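6 Wrist camera and gripper: setting up the simulated cell

This section covers the wrist camera and the two-finger gripper on the Skulance arm when the cell is run in simulation. The physical cell is dealt with in section 7. Work through 6.1 to 6.6 in order the first time a cell is built. After a change of gripper model only 6.3, 6.4 and 6.6 need repeating.

6.1 Before you start

You will need:

The cell file supplied with your Sultholm licence, unpacked into a folder to which you have write access.
The gripper file for the fingers you intend to use. The short and long fingers have separate files and can't be swapped by editing the length.
The Hlongwane room set, release 60 or later. Earlier releases load but their floor surfaces have no contact values, and objects dropped on them fall through.
The cell log. Enter each change as it is made, with your initials.

Note: If another user has the cell open, the title bar shows the word SHARED and all mounting values are greyed out. Ask them to close it. Do not copy the cell file to get round the lock, as the two copies will then carry the same cell number and the log will refuse both.

6.2 Loading the arm and the room

1. Start the simulator and choose Cell, then Open. Select the cell file.

2. Wait for the status line to read READY. On a first load the surfaces are built from scratch, and this can take up to 107 seconds. The window does not respond during that time.

3. Choose Room, then Attach. Pick a room from the Hlongwane set.

4. Place the arm base at the marked origin of the room. If the room has more than one origin, use the one labelled A.

5. Choose Check, then Overlap. The list must be empty before you go on. A single entry between the base plate and the floor means the base has been set too low. Raise it by one step and run the check again.

Caution: Do not clear the overlap list by switching off contact for the object named in it. The arm will then pass through that object without a fault being raised, and any path saved in this state is unsafe to send to the physical cell.

6.3 Fitting the camera to the wrist

The camera is attached to the wrist flange and not to the gripper body. It follows joint 6 and turns with it. When joint 6 is at a quarter turn the view is turned through the same angle, and floors and furniture stand on their sides in the camera window. This is the correct behaviour. The software that reads the camera expects it, and the Level View option must stay off for everything except demonstrations.

1. In the part list, select the flange. Choose Add, then Camera.

2. Enter the mounting values from the card in the cell log. The offset is given in tenths of a millimetre. For the standard bracket the forward offset is 762.

3. Set the tilt so that both fingertips are in view with the gripper fully open. The fingers should enter from the same side of the window and lean towards each other.

4. Set the near limit. If it is too large the bases of the fingers vanish from the view. If it is too small, flat surfaces at a distance will flicker where they meet.

5. Save the mounting under a new name. The standard mounting is write-protected.

Note: Cells built before December used a bracket with the camera on the opposite side of the flange. Their mounting values have the wrong sign for the present bracket. If the fingers come in from the top of the window with joint 6 at its set-up angle, this is the likely cause.

6.4 Checking the finger opening

The opening check is made by eye first and by value second. Both are required. The value alone will not show a finger model that has been mirrored.

1. Move the arm to the set-up pose (Pose, then Set-up).

2. Open the gripper fully. The gap between the fingers must be clear of any part of the gripper or bracket, with only the room visible through it.

3. Compare the two inner faces. They should be of similar width and should lean inwards by a similar amount. One finger may look lighter than the other under the room lights and this is not a fault.

4. Look along the bottom of the view for the strip of the gripper body joining the two fingers. A small part of it should show. If none shows, the tilt is too high. Return to 6.3, step 3.

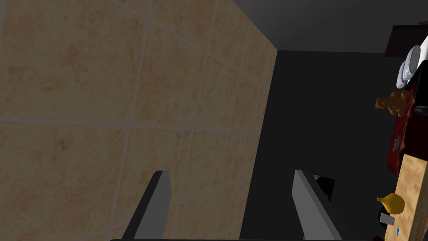 5. Read the opening value in the joint panel and write it in the log. Close the gripper until the fingers touch, then write down the closed value as well.

6. Open and close the gripper five times at full speed. The open value must return to the same reading each time. Small drift at this point nearly always comes from the time step being set too long - see 6.6.

7. Turn joint 6 back to zero and repeat step 2. The fingers must keep the same place in the window while the room turns behind them. If the fingers shift, the camera has been attached to the wrong part and must be deleted and added again at the flange.

Caution: Keep speed at the set-up value until step 7 is passed. A camera attached to the wrong part can be driven into the forearm, which stops the simulator and loses any unsaved mounting.

6.5 Room clutter and near objects

The Hlongwane rooms are furnished, and loose objects are placed afresh each time a room is attached. A finger will often hide part of something behind it. For set-up work this does not matter, but the following points should be kept in mind when the cell is passed on for use.

Objects partly hidden by a finger are still counted by the object list. The list is taken from the room and not from the camera. To list only what the camera can see, tick Visible Only. An object is then kept if any part of it is in view, however small.

Stacked objects are held together until first contact. After that each one moves separately. If a stack falls apart on loading, with no contact from the arm, the room release and the simulator release do not match.

Dark walls give poor depth readings in simulation as they do in the real cell. The depth noise model is on by default. Leave it on. Turning it off gives cleaner pictures and paths that fail on the physical arm.

Strongly patterned floors can upset the edge finder, which may take a joint between two tiles for the edge of a work surface. Where a tiled floor takes up much of the view, set Edge Source to Depth. The setting is stored with the cell and need not be repeated for each room.

To keep one arrangement of objects for repeated tests, choose Room, then Freeze. The arrangement is given a seed number. Write the seed in the log. A frozen room can be attached to another cell, provided that both use the same release of the set.

6.6 Time step and final test

1. Choose Settings, then Timing. Check that the time step is the one given on the log card. Do not lengthen it to make the simulator run faster.

2. Choose Test, then Wrist Cycle. The arm runs through 1,679 wrist positions, opening and closing the gripper at intervals. Leave the machine alone while it runs.

3. When the test ends, read the result line. PASS needs no action. PASS WITH NOTES must be followed up using the table of notes in appendix C. FAIL gives the first position at which a limit was broken.

4. After a FAIL, choose Go To Fault. The arm moves to the position and stops there. Look at the camera window before changing anything, and save a copy of the view with the log entry.

5. Correct the fault and run the whole test again. A test restarted from the point of failure does not count.

6. Save the cell, close it and open it again. Check that the mounting name shown in the part list is the one you saved in 6.3. A cell that falls back to the standard mounting on opening has been saved without write access to the folder.

6.7 Common faults

Camera window black, fingers not visible. Near limit set beyond the fingertips, or room lights not attached. Attach the room again before altering the limit.

Fingers visible, room missing. The room was detached by an update. Choose Room, then Attach. The seed is kept if the room was frozen.

One finger moves, the other does not. The joint link has been lost, usually after a gripper change. Select both finger joints and choose Link, Opposed. Choosing Link, Same will move both fingers in one direction, and the gripper will appear to slide sideways.

View upright when joint 6 is turned. Level View has been left on. Switch it off and repeat 6.4 from step 1. Readings taken with it on must be struck out of the log.

Fingers shake when open and at rest. Time step too long, or finger mass left at zero in the gripper file. Check the mass first.

Open value differs from the log after a restart. The gripper file has been replaced by one for the other finger length. Compare the file name with the log card.

6.8 Log entries and sign-off

The log entry for a completed set-up must show the cell number, the mounting name, the open and closed values, the seed (if the room is frozen) and the result line from 6.6. The person who made the set-up may not sign it off.

For cells kept at Sarnora, sign-off is by Raili Tuominen or Aleksi Hyvönen. Questions on mounting values go to Reijo Laaksonen. Requests for a new finger file should be sent to Tiina Koivisto with a drawing - a photograph of the fingers is not enough to work from.

Cells that have not been signed off can be opened and run but can't export paths. The Export item stays grey until the second set of initials has been entered and the cell has been reopened.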